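Unit 4 notes: Collecting demonstrations for a policy
Course notes, R. Mathur (Rajkumari Mathur). Typed up fast before lab, tell me about errors and I'll fix them.

Reading first: chapter on imitation in the course pack, skip the proofs. Bring the lab sheet.

1. What counts as an example

One demonstration = one full try at one task, start pose to end pose. Also called an episode. Each episode holds:
- camera streams (wrist and head)
- joint positions, both arms
- gripper opening
- the instruction in words, "fold the towel on the counter" etc.
- a label: success, fail, or throw out

Someone asked last time if a failed try is an example. Yes, if labeled. Unlabeled fail is poison. The learner copies whatever you hand it, it has no idea the operator sneezed.

Start the recording before the arm moves, stop it after the arm is still. People forget the second half. Then the policy never learns to stop and hovers forever over the thing it just put down.

2. Wrist view vs. head view

Wrist camera: close, always has the fingers in view, moves with the hand. Good for the last few inches of a grasp. Bad for knowing where you are. Turn the hand toward a big plain surface and most of the picture is that surface. Nothing in there says which room, how far along the task, where the other arm is.

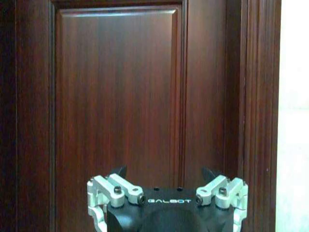
So the state you log next to the image matters. Two wrist views can look nearly the same and call for opposite actions. This is called aliasing, it will be on the homework. Fixes, in the order I'd try them:
- add the head view as input
- add joint positions
- give the model a short history, not one image
- collect more from the confusing spot

Don't jump to the last one. Garg group did (see their report in the course folder), 700 extra episodes, all from the same confusing spot, and the policy was still confused. Adding the head view was one afternoon of work.

Dark shiny stuff is a seperate problem. Black fingertips against dark wood, not much edge to find. If your depth comes from stereo, glossy finish makes holes in it. Check the depth before you collect a whole set, not after.

3. Variety

The Girker set, which you'll use in lab: 209 episodes, household rooms, single operator per session. Of those, 86 are bathroom. Look at a handful before you train anything. I mean look with your eyes, play them at normal speed.

Things to vary on purpose:
- where the object starts
- how it is folded or crumpled
- where the robot base is parked
- lights on, lights off, door open, door shut
- which arm starts

Things to NOT vary: the instruction wording inside a task (do that later in the text file, cheaper), the control rate, camera mounts. If somebody bumps a camera, stop, recalibrate, new session number. Don't carry on and hope.

Cloth is the hard one. A mug has a pose you can write down. A crumpled towel doesn't, really, so two operators will grab it in two different places and both are right. The learner averages the two and grabs at nothing in the middle. Either pick a rule ("nearest corner") and make every operator follow it, or use a model that can hold more than one answer. We do option one in lab, option two in Unit 6.

4. Mirrors

Own section becuase it bites every year. A bathroom mirror puts a second robot in the head view, and second towels, and a second door. Its arms move when yours do. Detectors run on the stream will happily box the reflected towels and now your auto labels have an object that cannot be reached.

What to do:
- mask the mirror region if the base is parked and the head is still
- if the head moves, no fixed mask, label by hand or toss the auto labels
- don't cover the mirror with a sheet. Real rooms have mirrors. Merkitz covered theirs and got a policy that only worked with sheets up
- keep 2 rooms with mirrors out of training, for test only

Also watch for the operator in the reflection. Privacy form covers it but tell them beforehand.

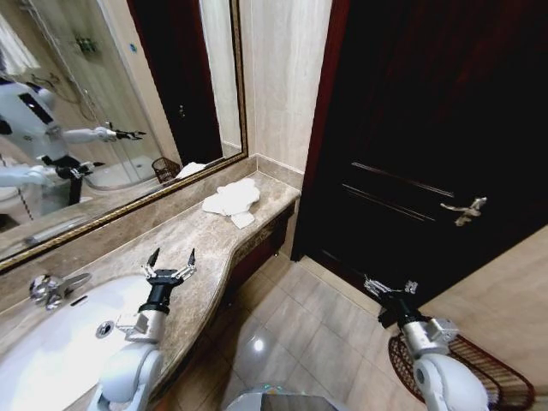

5. Session log

One line per episode, filled in right then. Memory is no good after lunch. Columns:
session / episode / task / operator / start position / label / note

Notes should be short and dull. "Slipped, regrasped, ok." "Left arm idle." Don't write "weird", I can't search for weird.

The Eritell logging tool fills in the first three. It does NOT fill in the label, default is blank and blank gets read as success. Yes this is a bad default. Set it by hand.

6. For lab

Pairs. One drives, one logs, swap halfway. Lab opens at 2 pm. Read section 4 again if you have the bathroom slot. Hand in the log plus one paragraph on your worst episode, what the operator did and what a learner would take from it.

E-stop stays with the logger, in the hand.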